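Livex starts side-by-side gripper trial on table-setting tasks

07/04/2023

Livex has begun a bench trial of two gripper designs for small two-arm robots, using everyday tableware as the test material. The company said the work will run through May and will decide which design goes into its next tabletop kit.

The two candidates are the Jikis, a parallel gripper with hard fingers, and the Jasine, which uses the same motor but has softer pads and a slightly wider opening. Both bolt onto the same wrist plate, so a pair can be changed between sessions without moving the arms or setting up the cameras again.

Each design is due to complete 3000 attempts. An attempt counts as a success if the item ends up in its assigned place and stays there after the fingers let go. Dropped items and items knocked over are logged separately. If an operator has to step in, the attempt is marked as a failure regardless of how it ends.

The task list has 21 entries. Most are single-arm moves, such as lifting a cup by the handle, picking up a knife from a cloth surface or setting down a fork beside a plate. The rest need both arms, including straightening a placemat and passing a cup from one side to the other.
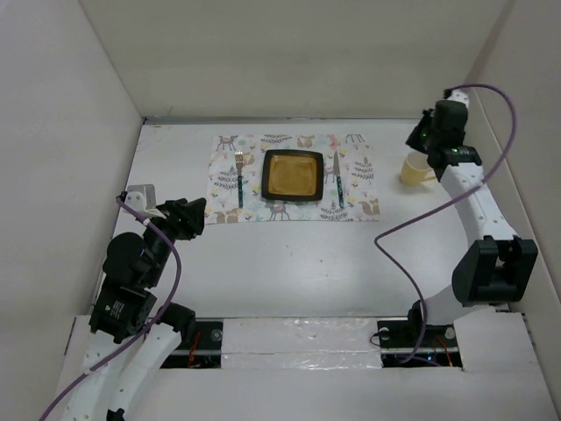

Flatware has been the hardest category in early sessions, according to the trial notes. Thin handles lie close to the table, and a fingertip that comes in a little low pushes into the fabric and drags it. The Jikis did better on these picks when the approach was slow. At full speed the two designs were nearly level.

Cups went the other way. The softer pads on the Jasine held a curved handle with less closing force, and the notes record fewer cases of a cup turning in the grip. The same pads picked up lint from the placemats and had to be wiped down between runs. Livex said it has not yet decided whether to count that cleaning time against the design.

Both grippers are being driven by the Boonchu controller, which Livex already uses on its larger arms. The controller runs its position loop at 100 updates a second in this setup. Engineers had planned to test a faster setting as well but dropped it after cable noise caused several false stops. The cables have been rerouted once and may be moved again before the second half of the trial.

Camera position is fixed for the whole trial. An overhead view was chosen after wrist cameras lost sight of small items during the final part of the approach. Livex said wrist cameras could be added later for the two-arm tasks, where one arm often blocks the view of the other.

The company plans to release the success counts for both designs, along with the task list and the scoring rules. Recordings of failed attempts will be available to kit owners on request. Pricing for the new kit has not been set, and Livex said current owners will be able to buy the chosen gripper as a separate part.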